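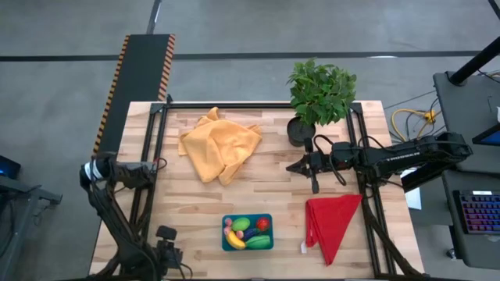 Bandus gripper trials

The Bandus trials are a set of side-by-side tests of two-fingered grippers on a pair of tabletop arms. I've been running them with Chia-jung Shek since June, so this entry is a bit one-sided (sorry!), but I'll keep it fair where I can.

We compare two sets of fingers, the Pekari and the Fung. Pekari fingers are stiff and narrow, and they're lovely on small hard things like toy fruit. Fung fingers are softer and wider, and I much prefer them for cloth. Each pair gets 15 goes at an item before we swap, and a go lasts roughly 8 minutes if you count the resetting and the grumbling.

Cameras matter as much as fingers, I'd say. 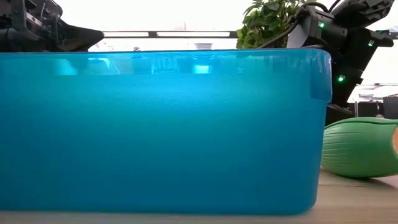
A low side view is great for judging how far the fingers are from the rim of a bin, but it's hopeless for anything behind the plastic, so we always check it against a view from higher up. Chia-jung wanted the Drosside controller from the start and I held out for ages. She was right, the old one stuttered whenever both arms moved together!

By 1 February 2021 we had logged 551 goes, and 5 more items were waiting for their turn.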